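Fora 生活论坛 > 厨房和餐桌 > 请客
主题:餐具不成套,可以请长辈吃饭吗?

楼主 AdaVilla
发表于 星期四 21:14

大家好。我的中文还在学习,如果有写得不对的地方,请原谅我,也请告诉我。

我住在 Grelport,房子很小,厨房和客厅是连在一起的,一共22平方米。六月的时候,我丈夫的父母要从老家来看我们,住两个星期。第一天晚上我想在家里做一顿饭。我丈夫说去饭馆就好了,可是我觉得第一顿饭应该在家里吃,这样比较亲切。

我的问题是餐具。我们没有一套完整的餐具。我有我外婆留下来的蓝边盘子,有在 Custura 旧货市场买的几个汤碗,还有朋友 Italo Mazza 搬家的时候送给我的方形的碗。颜色不一样,大小不一样,高低也不一样。我自己很喜欢这样,因为每一个碗都有它的来历。但是我不知道,对中国的长辈来说,这样的桌子是不是看起来不认真?

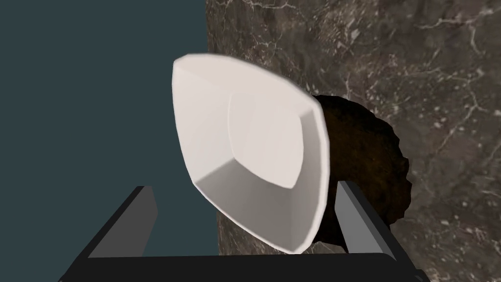 我问过我丈夫,他说他妈妈"不讲究这个"。可是我已经学会了,"不讲究"这句话有很多种意思。上次他说他妈妈不讲究礼物,后来她把我送的围巾夸了很久,也问了我是在哪里买的、多少钱。所以我想问问这里有经验的朋友。

我有三个具体的疑问:
米饭用方的碗可以吗?
每个人面前的碗不一样,会不会让人觉得我给这个人好的,给那个人不好的?
我有一个碗,碗口有一个很小的缺口。我外婆一直用它。可以放在桌子上吗?

谢谢大家的耐心。

2楼 南门豆浆
发表于 星期四 21:40

先回答最要紧的:有缺口的碗不要上桌。老一辈很多人忌讳这个,就算嘴上不说,心里也会咯噔一下。你可以拿来放蒜瓣,放在灶台边上,别摆给客人就行。

其他两条我觉得都没问题。方碗盛饭有什么不行的,我家就有。

3楼 老许不吃香菜
发表于 星期四 21:52

我跟楼上意见不一样。方碗盛饭真的不好用。中国人吃饭要把碗端起来,嘴凑到碗边往里扒,圆的碗边哪儿都一样,方的你得找个角或者找条边,米粒还老是躲在角里出不来。年轻人无所谓,老人家端着费劲。方的拿来盛菜,挺好看的,盛饭就算了。

碗不成套我倒觉得确实会让人看着乱。花不了多少钱,去买一套最便宜的白碗,第一顿饭体体面面的,之后爱用什么用什么。

4楼 AdaVilla
发表于 星期四 22:03

谢谢两位!

缺口的碗,我明白了,我会放在柜子里。这个我以前不知道。在我们家,外婆说有缺口的碗"已经摔过一次,不会再摔了",所以她最放心用它。

关于端碗吃饭,老许说得很对,我没有想到。我从小被教育盘子不可以离开桌子,到现在我端碗的时候还有一点不好意思。方碗我自己只用来吃沙拉,用叉子,所以不觉得不方便。

买新的一套,我去 Parisi 看过,一套要800。我觉得太贵了,只为了一顿饭。

5楼 老许不吃香菜
发表于 星期四 22:10

800 一套?那是给新人结婚用的吧。买散的呀,超市里一个一个卖的那种。

6楼 小满
发表于 星期四 22:31

我来说说当婆婆的怎么想,因为我就是婆婆,哈哈。

儿媳妇请我吃饭,我看什么呢?我看屋里收拾得干不干净,看菜是不是热的,看她自己坐没坐下来吃。碗成不成套我还真没注意过。倒是有一回,她整晚在厨房里进进出出,一口热的没吃上,我坐在那儿特别不自在,吃什么都不香。

所以我的建议是菜别做太多。五个菜一个汤,够了,里头要有两个凉的,提前做好。

另外不要专门去学什么复杂的中国菜。做你拿手的!我儿媳妇第一次做红烧鱼,鱼皮全粘锅上了,她差点哭了,我都不知道怎么劝。第二次她做她老家的炖菜,我吃了两碗饭。

7楼 南门豆浆
发表于 星期四 22:38

小满阿姨说得好。不过"婆婆不看碗"我保留意见,我妈就看,而且回去的路上要说一路……

8楼 小满
发表于 星期四 22:45

那是你妈!哈哈哈

9楼 AdaVilla
发表于 星期四 23:06

读了小满阿姨的话,我觉得放心多了。特别是"自己坐没坐下来吃"这一句,我抄在本子上了。

我把我现在的计划写在下面,请大家帮我检查。我写得比较仔细,因为我是那种没有单子就会紧张的人。

一、座位。我们的桌子靠墙,只有三边可以坐人。公公坐在里面,对着门,婆婆坐在他旁边。我坐在离炉子最近的地方,这样拿东西不用绕过别人。我丈夫坐哪里都可以。

二、碗和盘子。米饭用圆的碗,就按照老许的建议,我去买散的。外婆的蓝边盘子放热菜,方碗放凉菜,放在桌子中间,大家都用公筷。这样每个人面前的东西是一样的,不一样的东西都在中间,我觉得就不会有"谁的好、谁的不好"的问题。

三、菜。凉菜是拍黄瓜和烤甜椒,烤甜椒是我妈妈的做法,放一点醋和大蒜。热菜是番茄炒蛋、炖牛肉、炒青菜。汤是冬瓜汤,我丈夫做,他只会做这一个。米饭多煮一点。

四、时间。他们下午到,会很累,所以我想早一点吃。炖牛肉前一天就可以做好,第二天再热,味道更好。甜椒也是前一天烤。当天只有黄瓜、鸡蛋和青菜要做,青菜最后炒。

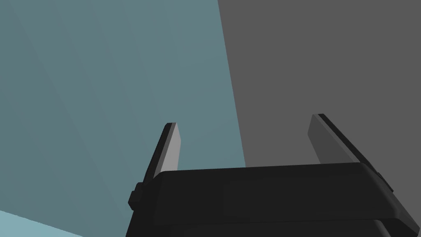

五、饮料。公公喝一点酒,但是医生让他少喝。我不知道应该不应该把酒放在桌子上。如果不放,像是我小气;如果放了,婆婆可能不高兴。这一条我还没有决定。

六、饭后。水果切好放在盘子里,茶用我们平常的茶。我不想让婆婆洗碗,可是我知道她一定会站起来洗碗。我应该让她洗吗?

10楼 老许不吃香菜
发表于 星期五早上 7:20

单子写得比我公司开会的还清楚。

酒这条:买一小瓶,放柜子里,开饭的时候让你丈夫问他爸"喝不喝一点"。人是他爸,话让他去说。婆婆要是不同意,她当场会讲的,跟你没关系。

番茄炒蛋别放第一个炒,出水了不好看。青菜最后炒是对的。

11楼 慢慢炖
发表于 星期五 8:02

说到洗碗,这个我有教训。我第一次见对象父母,他妈妈要洗碗,我拦着,两个人在水池前面抢一块抹布,抢得特别认真,后来水洒了一地。其实让她洗就是了,你站在旁边擦干,两个人边干边聊,比坐在沙发上大眼瞪小眼强多了。

不过我不太同意公筷那条。一家人吃饭,第一顿就摆公筷,有的老人会觉得生分。

12楼 南门豆浆
发表于 星期五 8:15

现在都用公筷了吧?我们家好几年前就用了,我爸一开始嘟囔,后来也习惯了。卫生习惯该坚持还是得坚持。

13楼 慢慢炖
发表于 星期五 8:19

你爸是你爸,人家那是第一次上门。我又没说公筷不好,我说的是第一顿。

14楼 小满
发表于 星期五 9:30

折中一下:每个菜里放把勺子。不叫公筷,谁也不会多想,大家自然就拿勺子舀了。炒青菜用勺子是不太好使,放一双长一点的筷子在盘子边上,也不用特意说。

还有楼主,方碗装凉菜我觉得挺好,拍黄瓜汤水多,要深一点的碗才装得住。烤甜椒就用浅的盘子,铺开来油亮油亮的,多好看!

15楼 AdaVilla
发表于 星期五 12:48

现在是我的午饭时间,我一边吃一边看大家的回复,同事 Italo 问我为什么笑。我把"抢抹布"的故事翻译给他听了,他说他的姑姑们也是这样,每年圣诞节都是这样。

勺子的办法很好,我就这样做。我们家的大勺子也不成套,但是我决定不再担心这件事。

酒的事情,我昨天晚上跟丈夫说了。他说:"我爸肯定要喝,我妈肯定要说,说完还是会给他倒。"那我就听老许的,放在柜子里,由他去问。

洗碗,我来擦。我还有一个小问题。婆婆洗碗的时候,我应该跟她聊什么?我的中文聊做菜可以,聊别的就慢了,而且她说话有口音,我有时候听一半猜一半。

16楼 慢慢炖
发表于 星期五 13:05

问她你丈夫小时候的丑事。保证她能从洗第一个碗讲到第二天早上,你只要"真的啊?""然后呢?"就可以了。

17楼 老许不吃香菜
发表于 星期五 13:11

同意,这招百试百灵。

另外我还是要说,方碗别盛饭。

18楼 南门豆浆
发表于 星期五 13:30

老许你对方碗到底有多大仇……我中午刚用方碗吃的饭,一粒没剩。

19楼 老许不吃香菜
发表于 星期五 13:34

你用勺子吃的吧?

20楼 南门豆浆
发表于 星期五 13:36

……用勺子怎么了

21楼 AdaVilla
发表于 星期五 18:57

我下班以后去了超市,买了白色的圆碗,散的,很便宜,比外婆的盘子稍微亮一点,放在一起也不难看。老许可以放心了。

我回家以后练习端着碗吃饭,吃的是昨天剩下的米饭。我丈夫看着我说,拇指要放在碗边上,不要伸到碗里面去。这个也是我以前不知道的。

如果大家不介意,六月吃完饭以后我会回来这里写结果。炖牛肉我想周末先做一次,请问放不放土豆?公公的牙不太好,我怕牛肉不够软,所以土豆可能可以帮忙。

22楼 小满
发表于 星期五 19:20

放!切大块,晚点下锅,早了就化没了。牛肉买牛腩,小火慢慢来,筷子能轻轻扎透就行。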